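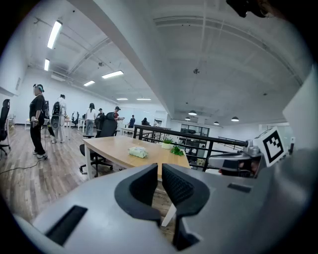

Setting up and looking after a Niltley hand-held gripper pair

Applies to: Niltley pairs issued with a backpack rig and headset
Procedure maintained by: Ziad Daher

1. Before you begin

Each operator is issued with one pair. The grippers must stay together as a pair, as the calibration file covers both. Check the label on the case against the file name before switching on.

You will need a lint-free cloth, the 3 mm hex key from the case and one spare set of finger pads. Solvent cleaners must not be used on the pads.

2. Inspect the fingers

Look along the gap between the two finger pads. The pads should face each other squarely, and the textured grip surface should have no tears or lifted corners. Close the fingers slowly by hand and confirm that they meet without rubbing against the housing.

Pads are changed every 2,000 grasps, or sooner if the texture has worn smooth. Tighten the retaining screw until it just holds – over-tightening will distort the pad.

3. Check the markers

Wipe the black-and-white marker faces with a dry cloth. A marker that is scratched, creased or loose on its bracket must be replaced before recording. Do not refit one with tape.

4. Connect and route the cables

Connect the left gripper first, then the right. Leave enough slack for both arms to be fully extended over the table, and keep cables clear of the fingers and the marker faces. Any cable running across the floor should be laid away from the operator's feet.
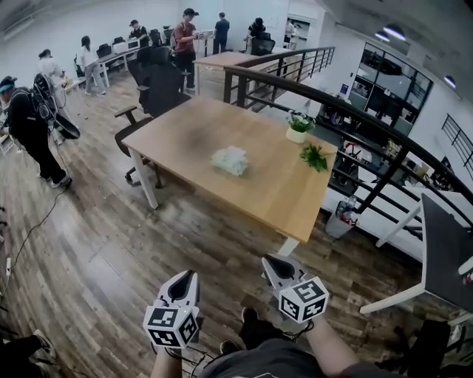 5. Run the tracking check

Stand facing the table with both grippers held forward and the markers uncovered. Start the check from the Ullberg console and hold still until the first tone sounds. Then move each gripper slowly from side to side for 40 seconds.

The check passes when both grippers report a steady position. If one drops out, clean its markers and repeat. After a second failure, withdraw the pair and enter code 9 in the log.

6. Carry out a trial grasp

Use light, soft items for the trial, such as a tissue packet or a crumpled plastic bag. Approach from above, close the fingers gently and release. Small potted plants may be left on the table as background items but should not be lifted at this stage.
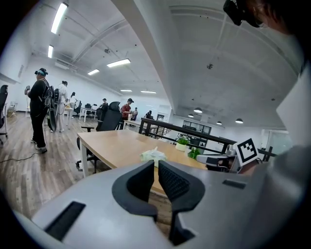
7. Shut down and store

Stop the recording at the console, disconnect the right gripper and then the left. Wipe the pads and return the pair to its case with the fingers open. Worn pads go in the return envelope to Akgül, marked with the case number.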